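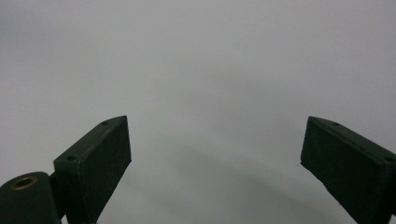 Figure 1. Hand-held gripper, fingers open, against a plain gray surface.

Progress Report to the Lindqvist Fund
Equipment Planning for the Nellau Handling Project
Reporting period: through the end of June

1. Purpose of this report

This report covers the equipment planning phase of the Nellau project, carried out by the Zasden workshop under the current grant. It sets out what has been bought, what remains to be bought, and one change to the budget for which we request the Fund's approval.

2. Status of purchases

The approved equipment line for this phase is $2,095. Of this, $1,134 has been spent or committed. The largest part went to the hand-held grippers, including finger pads, threaded inserts and fasteners. The rest covered shipping and a small stock of replacement screws.

We now have 2 complete grippers at Zasden. Both were assembled in-house from the same set of drawings, and parts can be exchanged between them. The finger pads are dark green blocks with small round holes along the top face. The drawings for the pads and mounts are held in the project folder and are available to the Fund on request.

The unspent balance is $961. No purchases have been made outside the approved categories.

3. Requested change

The original plan set aside $900 for a bench-mounted arm on short-term lease from Carna. After reviewing the lease terms, we recommend putting this off until the next phase. The lease period starts on delivery, and the first month would be used up by installation and safety checks. We would be paying for time in which no handling work could be done.

We ask that the $900 be moved to the following items, in this order:

Spare finger pads and mounts for both grippers
A second workstation at Nellau, with lighting to match the one at Zasden
Storage cases for transport between the two sites

Written quotes are in hand for the first and third items. The quote for the workstation is still open, as the supplier has asked for the final bench height. We will forward it once received and will place no order before then.

4. Risks

Lead time on threaded inserts remains our main concern. The last order arrived later than promised, and assembly had to wait. We now keep a reserve at Zasden and have asked for a second supplier to be approved by our purchasing office. Wear on the finger pads is also being tracked — we do not yet have enough hours of use to set a replacement schedule, and the figure for spares should be read with that in mind.

5. Next steps

The decision on the Carna lease will be brought back with the proposal for the next phase, together with an updated floor plan. If the Fund agrees to the change in Section 3, orders for spares and cases will be placed on the Wednesday after we receive written approval.

Submitted by the Zasden workshop, Nellau project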